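Lolindale Statements Corpus

A collection of public statements on prisoner exchanges and negotiated releases, gathered for work on stance and argument in political writing.

Contents

Each record is one statement by an officeholder, candidate or party spokesperson. The text comes from press releases, floor speeches and interview transcripts. There are 17 exchange cases in the set and about 70 statements per case. Statements under two sentences were dropped.

Fields

id, case, date, speaker_role, party, source_type, text, stance

Stance takes one of 4 values: supports, opposes, mixed, none. Two readers labeled every record separately. Where they disagreed, the record was marked mixed only if both agreed to it on a second reading. The rest were left out.

Files

pristar.csv has the statements. buvetti.csv has the case list, with the countries involved and the month of release. Join them on case.

Known problems

Opposition parties are overrepresented. Interview transcripts keep the host's questions in some records. Dates before the February update may be the date of posting. 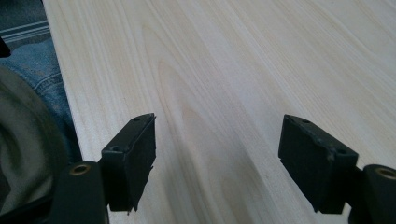
Wood grain, pale board.

License and citation

Free for research and teaching. Cite as Sabbagh, Lolindale Statements Corpus, version 2. Send corrections with the record id and a link to the source.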